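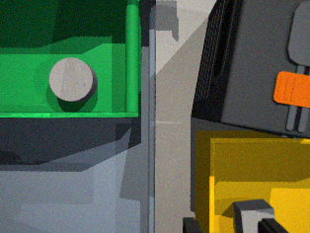

Tunstall Robotics Club Moves Its Season Indoors, Then Into a Computer

Print this story | E-mail this story

5/25/20

TUNSTALL - The robotics club at Tunstall High has finished its spring project without tightening a single bolt, a club record unlikely to be challenged by the members who liked tightening bolts.

With the school workshop locked, the club's 14 students signed up for the Mendolen Sorting Challenge, a contest held entirely in simulation. The task is to program a robot arm to take a wooden cylinder out of a green bin and put it in a yellow one. Most toddlers can manage this. The students were given until the end of the term.

Teams work from their bedrooms and kitchen tables using Lumia, a simulator that draws the bins, the arm and a surprising number of shadows. The shadows have been a sore point. One early version of the club's program looked for dark green patches and went after them with great confidence, closing its fingers on the floor of the bin again and again while the cylinder stood by.

The club logged 572 practice runs before submitting its final program. Ten of those were lost to a household that needed the internet for something else.

There are advantages to the new arrangement. Parts do not go missing, the arm does not need to be carried up two flights of stairs, and a crash costs nothing but a restart. The club's supply budget for the spring came to zero dollars, and members have asked whether the rest can be spent on pizza. The school is looking into it.

Tunstall is one of 2 schools in the county to enter. The other, Turetard Academy, won last year's contest, which used real robots and real tables, and has been polite about it in every e-mail since.

Scores will be posted in July. The winning team gets a trophy, which will be mailed.

Print this story | E-mail this story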